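Ametepe live tape, the Stekex Club show – does anyone have a date??

grainline
Ok so trying to pin this down for the band page I'm putting together. Ametepe, five-piece, played the Stekex Club in Trevimville at least twice that winter. The tape that goes round is always labeled "January" and nothing else. 127 minutes, two sets, the organ drops out near the end of set one. Anybody got a poster, a ticket stub, a diary, anything

halfstep_hal
It's the February show. Been over this in the old thread. The long version of "Iltico" wasn't in the set until February.

grainline
says who though

halfstep_hal
Says the setlist Veronica Lungu wrote out. She played bass, she'd know.

mossyamp
She wrote that list years later from memory. Love her playing but she also has them opening with a song they hadn't writen yet. I wouldn't hang a date on it.

Different thing – I was at the January one. Tuesday, 16th January, snow all the way up the hill. They did play Iltico and it was long. Whether it was THIS long I couldn't tell you.

halfstep_hal
No offense but everybody "was there" for that one. Room held like 80 people

mossyamp
Fine. I was one of the 80. Stood by the coat rack, left with the wrong scarf

tapehiss_dee
Coming in from the other thread. My cassette is one down from the master as far as I know, got it from the guy who ran the door. Had a go at the label again this weekend and the pencil is just gone, can't read a thing except maybe a J. Could be an I for Iltico. Will do a proper transfer once my deck is back, the belt went.

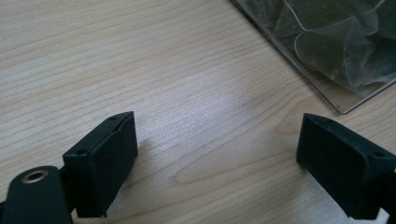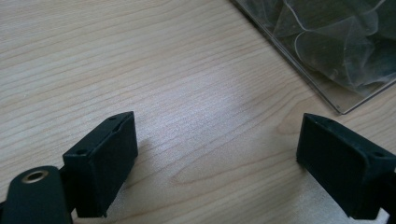

Back to the dates. Forget the setlist for a minute and listen to the talking between songs. Right before the encore somebody says "see you next month", pretty clear in headphones, left channel. If they played January and then February, that puts the tape in January. Unless there was a March show, which I've never seen any trace of. Also the sound is wrong for the later date, they'd moved the stage to the back wall by then and it all got boomy. Mine is dry, you can hear the pick. I'm going to draw up the mic positions on paper at the table, the pale one with the wavy grain, and post the sketch when it's done. Might settle the stage thing at least.

grainline
YES please do. Never caught the "next month" bit, my copy has a cut there

halfstep_hal
"See you next month" could be the support act's guy plugging his own gig. It's not even a band member's voice imo.

tapehiss_dee
It's the drummer. Same voice counts in the second song

halfstep_hal
Disagree. Drummer had an accent, this one doesn't.

mossyamp
Stage thing is right btw. In January they were along the side, under the windows. I was maybe 3 yards from the organ and it did cut out on them, somebody kicked the plug. Big laugh.

grainline
Wait. The organ cutting out is on the tape!! That's set one, near the end. Was it near the end?

mossyamp
Before the break yeah. I went for a beer right after.

halfstep_hal
That organ died at every other show, it was held together with tape. Not proof.

grainline
No but with the talking and the stage it's getting there. Putting it down as "prob. January" on the page for now with a note that Hal objects

halfstep_hal
Hal does object. Put the setlist up too so people can judge

tapehiss_dee
Deck should be back Friday. Two sides to do, will upload flat, no EQ. If anybody has the cut filled on theirs shout, mine loses a few seconds at the flip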